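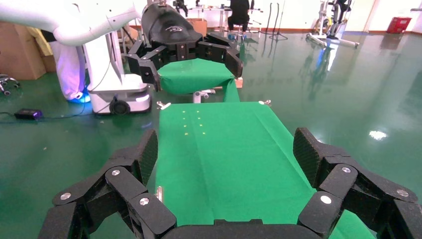
Karine Lavoie wrote after my last post to say I was too easy on the Nilta midfield, and that the away loss at Plumuvura was lost there long before the goalkeeper dropped the cross. She has a point. I watched the second half again and the cross came from a turnover in the center circle, the third one in that spot since halftime. So I'm taking back what I said about the keeper, or most of it. He still should have punched it.

The rest of October went better. We drew at home and then won two in a row, both by a single goal, and neither of them pretty. The crowd for the second one was announced as 2360, the best of the season so far, and the line for coffee went all the way back to the ticket window. I missed the first 5 minutes standing in it.

What changed is that the coach stopped playing two holding midfielders. One of them now starts on the bench, and the other one sits in front of the center backs and stays there. It leaves us a little thin when the ball is lost high up the field, but there are more people to pass to, and the fullbacks don't have to do everything.
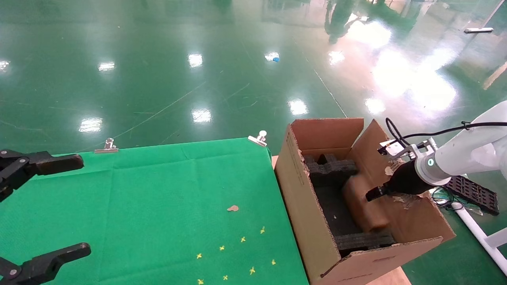
Pressing is the part I'm still not sold on. When it works, the front three go together and the midfield steps up behind them. Against Erkov it only worked on one side. Our right winger kept going early and everybody else followed at their own speed, so by the time the ball got switched we were strung out on a slant like the yellow crosses on that green cloth. Erkov found the far fullback every time. They hit the post twice from it and should have been level by the break.

I don't think it's fitness. The same players were still running in stoppage time. It looked more like they hadn't agreed on who starts the press, and that can be fixed on a practice field.

Next up is the cup game at MacLeod Park. It holds nearly 700 and the visitors get 200 of those, standing, along the side with no roof. I have my ticket. The parking lot is small and fills up well before kickoff, so I'm going by bus and walking from the church. The field slopes toward the road end, and last year we won the toss and chose to play uphill first, then ran out of legs anyway.

I'd start the same eleven, with the younger left back in if the regular one's ankle is still sore. Karine wants a second striker from the start. I'd save that for the last half hour.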